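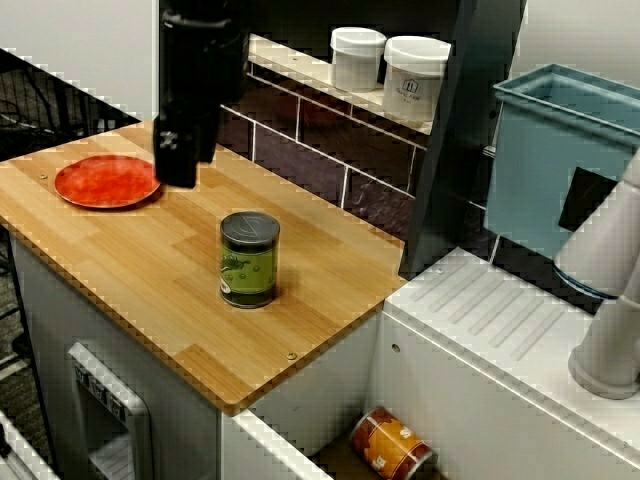

Cuisine enfant : visserie, évier, boîtes de conserve

jytte_e
Bonjour à tous. J'ai monté pour ma fille une petite cuisine de jeu et j'ai deux questions. La première concerne le plan de travail en bois clair. Les têtes de vis restent visibles sur le dessus, une près du bord avant. Est-ce que je dois les cacher avec de la pâte à bois, ou bien les laisser pour pouvoir démonter ? La deuxième : est-ce raisonnable de donner de vraies boîtes de conserve à une enfant de 3 ans ? Je vous remercie d'avance et je vous prie d'excuser mes fautes, le français n'est pas ma langue maternelle.
Jytte Eyvindsson

Vavwood
Laisse les vis. J'ai rebouché les miennes en mars et au déménagement j'ai dû tout gratter au cutter. Un coup de papier de verre sur le bois autour, et c'est bon.

wendy.treloar
Pas d'accord avec Vavwood. Une tête de vis qui dépasse, même très peu, cela accroche les manches. Il existe des caches adhésifs couleur bois, on les retire avec l'ongle.

jytte_e
Merci à vous deux. J'ai passé la main dessus, elles ne dépassent pas. Je pense donc les laisser, mais je garde l'idée des caches.

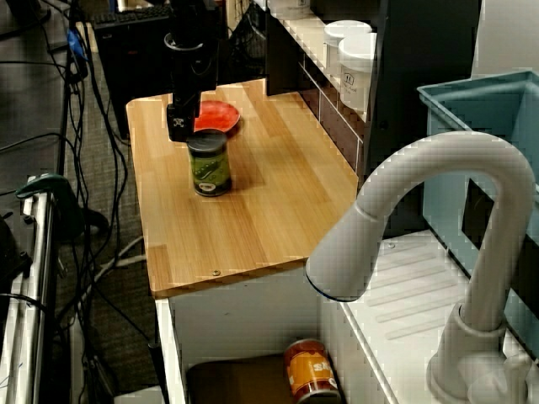
Dernière modification de la page : avril 2017

Pour les conserves, ma fille préfère la boîte verte, elle la pose sur le plan à côté de l'assiette rouge et elle « cuisine ». L'orange finit toujours dans le meuble du dessous, couchée.

oakley36
Des boîtes pleines, non ! Si ça tombe sur un pied nu, elle s'en souviendra. Chez nous ce sont des boîtes vides, bords limés.

wendy.treloar
Vides et ouvertes, c'est pire à mon avis – le bord coupe, même limé. Une petite boîte fermée, avec un adulte dans la pièce, je ne vois pas le problème.

oakley36
On a eu 5 enfants à la maison et aucun ne s'est coupé. Mais chacun fait comme il veut.

Vavwood
Et le robinet blanc, il tient bien ? Le nôtre tournait dans le vide après deux semaines.

jytte_e
Il tient, j'ai mis une rondelle de caoutchouc sous le pied. Pour les boîtes, je vais peut-être prendre le format le plus petit – je n'ai pas encore décidé.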